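Griltine Refurb Guide, section 4: Opening the tower and getting to the board

82 shares 15 comments

Read the whole section once before you start. Takes 15 minutes if you've done it before, longer if the screws are painted in.

You need: Phillips screwdriver, small dish for screws, a soft brush, marker and tape. Wrist strap if you have one. If not, touch bare metal on the case before every step.

CAUTION - Unplug the power cord at the wall AND at the tower. Hold the power button in for 15 seconds after. Never open the power supply itself, for any reason.

4.1 Side panel

1. Clear the table. Tower goes on its side, the removable panel facing up.
2. Pull the latch or take out the rear screws. Screws in the dish, not your pocket.
3. Slide the panel back, then lift. Stuck? Look for a second latch, dont pry.
4. Stand the panel against a wall somewhere it wont get kicked.

4.2 Cables

5. Tape a number on each cable before you pull it. Write the same number in the Clurholm log sheet, page two.
6. Pull by the plug. The wide board connector has a clip - squeeze, rock gently, up.
7. Drive cables next. Some lock, some dont. Press the little metal tab if there is one.
8. Fold loose cables over the edge, away from the fan.

Note: older Lesitz sheets tell you to cut the cable ties first. Skip that. Ties only come off if the harness is being replaced.

4.3 Fan shroud and drives

9. Shroud has a tab or a screw depending on model. Free that, tilt, lift straight out.
10. Caddies: pinch both sides and slide. Label them top to bottom, the order matters later.
11. Brush dust out of the heatsink fins. No vacuum.

4.4 Processor and memory

12. Heatsink off before the processor, screws a half turn each in a cross patern.
13. Push the lever down and sideways, let it rise slow. Lift the frame.
14. Processor comes straight up by the edges. Into a tray right away.
15. Close the frame and lever again over the empty socket.
16. Memory: open the end clips, pull evenly.

CAUTION - Bent socket pins mean a dead board. No fingers, no brush, nothing in the socket.

Green board, socket empty, power supply still in the case:

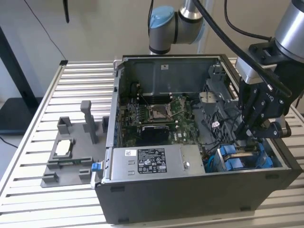 Soliman: Step 15 should be in bold. I left a lever up on my second one, a cable snagged it and I spent the evening looking for a new board. Also for step 10, put the tape on the front of the caddy, on the side it just scrapes off going back in.

Power supply removal is section 5. Leave the power supply in if it passed the test in section 2.

238 views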